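Isla Waaka keeps her office door open, mostly because it will not close. The frame swelled years ago and the building's owner has never gotten around to it. From her desk she can see the stairs, the coat hooks and the front counter of Hulergate, the repair shop and parts library she has run for 19 years.

She started out fixing sewing machines. Her aunt had left her four of them, none working, and the nearest repair person wanted more for one than all four were worth.

"I took the first one apart on the kitchen floor and lost a spring under the stove," she says. "It took me a week to find out what the spring was called so I could order another. That was the hard part, the name. The fitting took ten minutes."

The problem of names is still most of her work. People come in with a broken part in an envelope and no idea what to ask for. The library upstairs holds drawers of feed dogs, bobbin cases, belts and tension discs, sorted by what they do. Waaka tried sorting by maker at first and gave it up.

"Half of those machines were built in one factory and sold under six different names," she says. "Somebody would come in asking for a Stalar part and I'd say we didn't have any, and it would be sitting in the Midtbø drawer the whole time. Same part. I felt pretty foolish."

The catalog now lists 426 kinds of part. Each entry has a drawing, a measurement and any name the part has been sold under. Waaka does the drawings herself, in pencil, in the hour before the shop opens. She prefers them to photographs, where a dark screw on a dark plate tends to disappear.
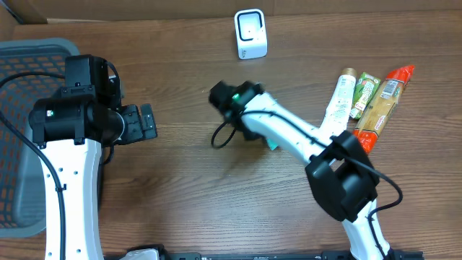
She is less tidy about money. Repairs are charged at a flat rate, which has gone up twice since she opened. Parts from the library are lent against a deposit, and if the part fits and the customer wants to keep it, the deposit becomes the price. Some people take home three belts, try them all and bring two back.

"My accountant hates it," she says. "But if you make people guess right the first time, they don't come in. They go home and put the machine in the attic."

The customers have changed. When she opened, most were retired and had owned the same machine since they were married. Now she sees a lot of people in their twenties who bought one secondhand and want to hem their own pants. They arrive having watched several hours of video, and they are often braver than they should be with a screwdriver.

"They'll take the whole thing down to the casting when it needed oil," she says. "Oil and a new needle is most of what I do. I tell them that at the counter, before I charge them anything."

She runs an evening class from January until spring, with a limit of 5 people. Each student brings a machine and cleans it from the top down. The first night is spent on lint. Waaka says she has pulled out pieces of felt as thick as a coaster, packed in under the needle plate, from machines whose owners swore they had been serviced.

Asked which machine she would keep if she could keep only one, she does not take long. It is a Lultuvari, a heavy green model with a hand crank, some 40 years older than she is. It sews forward and does nothing else.

"There's no reverse, so you turn the cloth around," she says. "I use it for canvas. I've replaced the belt on the bobbin winder and that's all."

The phone rings at the counter and she goes down to answer it. The caller has a part in an envelope. Waaka asks how long it is, and whether it has a hole at one end or both.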